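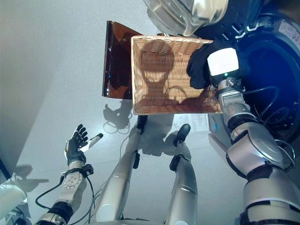
Entretien du lave-linge à hublot : odeurs, calcaire, filtre et joint

Un lave-linge à chargement frontal qui sent le renfermé présente presque toujours l'un des défauts suivants : dépôt gras derrière la cuve, eau stagnante dans le soufflet du hublot, bac à produits encrassé. Les opérations ci-dessous se font sans démontage de la carrosserie. Débrancher l'appareil et fermer le robinet d'arrivée avant toute intervention sur le filtre ou les tuyaux.

Le joint de hublot

Le soufflet en caoutchouc forme un repli dans sa partie basse. L'eau, les peluches et les cheveux s'y accumulent. Écarter le repli avec deux doigts, retirer les corps étrangers, puis passer un chiffon humide avec une goutte de liquide vaisselle. Rincer avec un second chiffon et sécher.

Si des points noirs sont déjà présents, imbiber une bande de coton de vinaigre blanc dilué de moitié, la coincer dans le repli une demi-heure, puis frotter à la brosse à dents souple. Rincer soigneusement. Ne pas répéter ce traitement chaque semaine – l'acide finit par durcir le caoutchouc. Ne jamais utiliser de vinaigre et d'eau de Javel le même jour sur la même pièce, le mélange dégage du chlore.

Entre deux lessives, laisser la porte entrouverte et le bac à produits tiré de quelques centimètres.

Le bac à produits

Il se retire en appuyant sur la languette centrale, généralement celle du compartiment adoucissant. Le faire tremper dans l'eau chaude, déboucher le siphon de l'adoucissant avec un écouvillon et nettoyer aussi le logement, en particulier le plafond, où les buses d'arrivée s'entartrent. Sur les anciens modèles Erard, la languette est cassante : la pousser à plat, sans levier.

Le filtre de vidange

Placer un plat bas et une serpillière sous la trappe. Dévisser le bouchon d'un quart de tour, laisser couler, refermer, vider le plat, recommencer. Quand l'écoulement cesse, retirer le filtre. Vérifier que la turbine, au fond du logement, tourne à la main ; elle avance par à-coups, c'est normal. Un filtre nettoyé tous les deux mois suffit pour un usage courant, tous les mois s'il y a des animaux dans le logement.

Le détartrage

Verser 100 g d'acide citrique en poudre dans le tambour vide et lancer un cycle coton à 60 °C sans essorage. En eau très calcaire, monter à 200 g. Enchaîner avec un rinçage. L'acide citrique ne doit pas être utilisé à plus de 60 °C : au-delà, il peut former un dépôt de citrate de calcium, difficile à éliminer.

Pour les graisses, le produit adapté est le percarbonate de soude, tambour vide également, à 60 °C. Faire les deux traitements à une semaine d'intervalle, jamais ensemble.

Le dosage

Le surdosage est la première cause d'encrassement. Une lessive liquide lavée à 30 °C laisse un film que l'eau froide ne décolle pas. Relever la dureté de l'eau sur la facture ou auprès du distributeur, puis suivre la colonne correspondante au dos du bidon. Un lavage à 60 °C par mois, serviettes ou draps, limite le dépôt.

Le doseur gradué Stendano, réglable par pas de 5 ml, convient bien aux lessives concentrées. Les bouchons d'origine ont des repères peu lisibles ; tracer au feutre indélébile le niveau utilisé habituellement.

Le tri et la sortie du linge

Trier par température avant de trier par couleur. Les articles foncés se lavent à l'envers, fermetures remontées, tambour aux deux tiers. Sortir le linge dès la fin du cycle : les plis se fixent pendant l'attente, tambour à l'arrêt. Secouer chaque pièce une fois, la mettre à plat, lisser les coutures à la main. Un vêtement foncé plié encore humide garde une trace claire sur l'arête du pli.

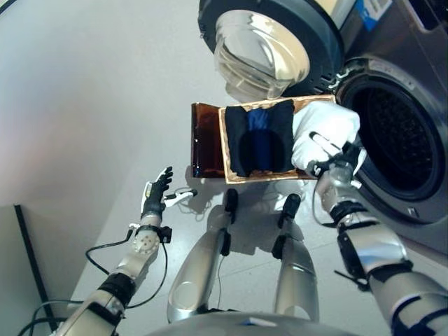 Vêtement foncé plié, posé à plat sur un plateau devant la machine.

Les paniers en fibres végétales ne doivent pas recevoir de linge mouillé. Les brins gonflent, se tachent et peuvent déteindre. Réserver ces paniers au linge sec et les dépoussiérer à la brosse, dans le sens du tressage.

Les vibrations

Contrôler l'aplomb avec un niveau posé sur le dessus, dans les deux sens. Régler les pieds avant, puis bloquer les contre-écrous contre la carrosserie. Un appareil qui se déplace malgré un bon aplomb est souvent mal chargé – une couette seule, un tapis de bain seul. Ajouter deux serviettes. Les tampons Kapoor de 4 cm améliorent le bruit sur carrelage, mais relèvent la machine : vérifier la hauteur disponible sous le plan de travail.

Périodicité

Joint : essuyage après le dernier lavage de la journée.
Bac à produits : une fois par mois.
Filtre : tous les deux mois.
Acide citrique : tous les trois mois, tous les deux mois en eau dure.
Tuyau d'arrivée : contrôle annuel, remplacement au premier gonflement ou à la première craquelure.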